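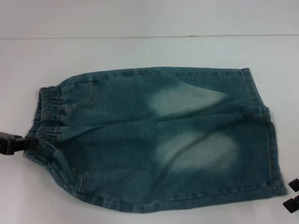 Item 4, garment folding: denim shorts on the white table, left gripper closed on the waistband.

Drodham > Working Groups > Demonstration Data > Minutes

Overview Members Minutes Task Sheets Contact

DEMONSTRATION DATA WORKING GROUP
Minutes of the meeting held on 6th January
Chair: Ferenc Oláh

1. Apologies
Apologies were received from the Maluleke office.

2. Minutes of the previous meeting
The minutes were approved with one correction. Under item 5, "Imdale table" should read "Drurkeo table."

3. Matters arising
The revised operator guide has been issued to both sites. The Imdale site asked that the section on restarting an episode be placed ahead of the section on labels. Agreed.

4. Garment folding
4.1 The Chair reported that 111 episodes of the shorts task had been recorded since the last meeting. Of these, 19 were set aside at review, most of them for a late start marker. The remainder have been passed to training.
4.2 Members discussed garments with elastic waistbands. The gathered fabric offers several places to grip, and operators have been choosing different ones. The training team would like this variety kept, provided that the grip point is entered in the episode notes.
4.3 It was agreed that an episode ends when both grippers are clear of the garment and the operator has pressed the stop pedal. Episodes stopped with a gripper still closed are to be marked incomplete – they are not to be deleted.
4.4 The group considered whether stepped hems should count as a failed fold. Views differed. The Imdale members favored a strict limit; the Chair preferred to keep such episodes under a separate label until the next training run has been reviewed. The Chair's proposal was adopted for a trial period.

5. Target for the next period
A further 50 episodes of the shorts task were approved, to be shared between the Imdale and Drurkeo tables. Start positions are to be changed between episodes, including garments turned end for end. Towels are deferred.

6. Review of recordings
Reviewers requested a shorter form. The present form has seven fields, two of which repeat the operator's notes. Those two will be removed.

7. Actions
Chair: circulate the trial label and its wording.
Imdale: submit comments on the hem limit in writing.
Drurkeo: confirm table hours.
Maluleke: supply the shortened review form.

8. Any other business
Operators asked for the pedal cable at Imdale to be rerouted. Referred to the site lead.

The next meeting will be called by the Chair once the training run has been reviewed.

This site uses cookies to remember your settings. Accept Decline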